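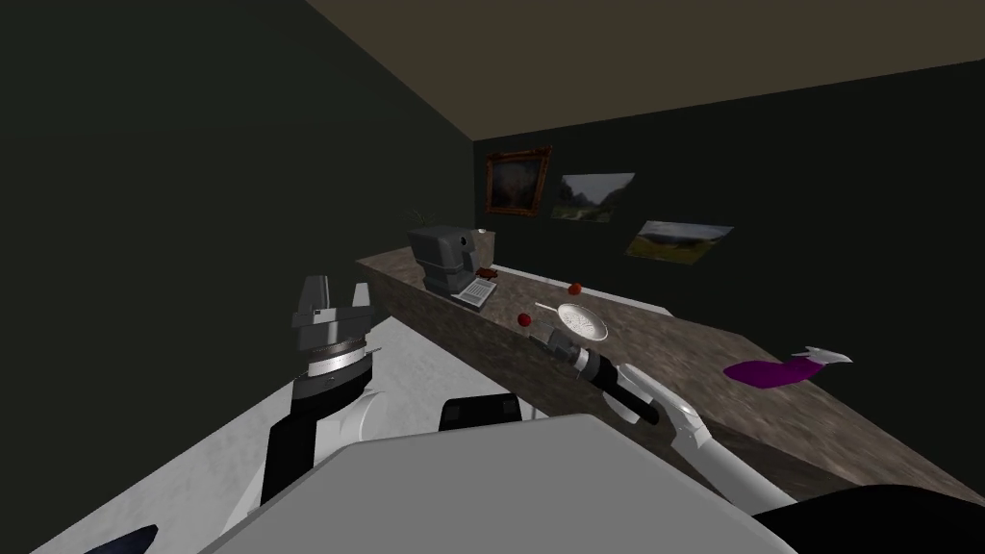
Panirico - a list of bread words

Version of Oct 27, 2023

Panirico is a word list for anyone who loves bread! It holds 930 names for loaves, rolls and flatbreads in 11 languages, each with a short meaning and a note on where we found it.

What you get
breads.csv - one name per line
sources.csv - the 163 cookbooks and leaflets we read

Spellings are kept as printed, so some loaves turn up twice (rye is the worst for this). The Hladun pages still need checking, and I'm hoping to add 100 more names in December - mostly buns.

Free to use and share. Corrections are very welcome, dumplings are not.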